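Caderno da oficina, 15 de outubro de 2025
Bancada cinzenta: garrafas, tampas e suportes

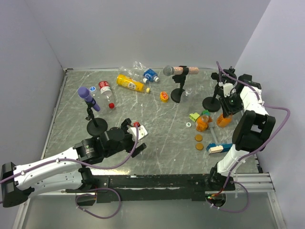
A bancada com as garrafas deitadas, os suportes pretos e as tampas.

Entrada comprida hoje, porque finalmente peguei a sério na caixa das garrafas! Andava há semanas a adiar e acabou por ser a melhor manhã do mês. Há qualquer coisa de muito bom em espalhar tudo e olhar para cada peça antes de decidir onde fica.

O que me interessa nesta série são as cores das tampas. A vermelha vê-se logo, de qualquer lado da bancada, e fica lindamente com o rótulo vermelho da garrafa transparente. A amarela tem a tampa num tom mais pálido do que o rótulo, e gosto muito dessa diferença. A azul e branca meio tapada pelo microfone ainda me dá dúvidas, tenho de a experimentar mais à frente. A transparente sem rótulo, de tampa branca, quase desaparece sobre o mármore cinzento. Para a lista do Homov é perfeita, pedem sempre uma peça "difícil de ver".

O microfone roxo na diagonal, preso na mola do suporte, dá altura àquele canto. O resto está quase tudo deitado e precisava de uma coisa assim. Fica.

Pesagens (balança pequena, garrafas vazias, sem tampa) só de duas referências por agora:
série Drurnus: 9 g
série Workum: ainda sem valor, a balança pediu pilhas a meio
Volume marcado na ficha da Drurnus: 200 ml. Confirmar com água na proveta, que da última vez a ficha estava trocada com a de outra série.

Etiquetas: a gaveta das tampas passa a 342 e a dos suportes a 418. Já escrevi os números a caneta na frente das gavetas, falta imprimir. Quem arrumar antes disso, por favor, as peças pequenas de plástico vão para a 342, junto com as tampas, e nunca para a caixa dos parafusos (passei meia hora a separá-las na semana passada e não quero repetir!).

Nota sobre o tampo. Estava com medo de que os veios brancos atrapalhassem a leitura das peças claras, e afinal gosto imenso do efeito. Com as paredes cinzento-claras à volta, lisas, as cores saltam. A laranja, então, é uma alegria. Experimentei de manhã uma folha branca por baixo e ficou tudo mais frio e sem graça, tirei-a logo.

Limpeza: pano húmido e uma gota de detergente, secar a seguir. Nada de álcool em cima dos rótulos, que a tinta de alguns sai. Ficou provado num rótulo velho da Šimek, que agora é uma mancha bonita mas inútil.

Por fazer:
encomendar mais tampas brancas, de rosca igual às que temos
pilhas para a balança
ver se o suporte de base redonda aguenta o microfone mais inclinado
repetir a disposição com as garrafas todas de pé e comparar
perguntar à Workum se ainda fazem o modelo baixo

Ideia para a próxima série: juntar dois ou três frascos de vidro fosco, se os encontrar no armário do corredor. Acho que ao lado da transparente sem rótulo vão ficar um espanto. Levo a chave comigo, peçam-ma se precisarem de lá ir.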